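About Wondholm

Wondholm is a shared workroom run by Grustel, a small firm with 29 members on its books. We rent bench space by the month to people who repair, assemble or make things and don't have room for it at home. 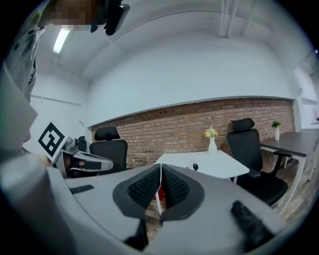
Capucine Delaunay took over the lease from Khoury, a printing business that had outgrown the space. She kept the exposed brick and had the walls above it painted white - brick dust was getting into everything. The ceiling is white too, and the pipes up there were left uncovered so they can be reached for repairs.

Members get a key, a locker and use of the hand tools. Long-term projects can stay on the shelves in the back for up to 4 months. Please label them. The main room closes at 9 p.m.

We also run a beginners' bench course every March, taught by two of our members. Places go quickly.

The entrance is at 3309 Vultow Street, on the side of the building. Ring the lower bell - the upper one belongs to the office upstairs.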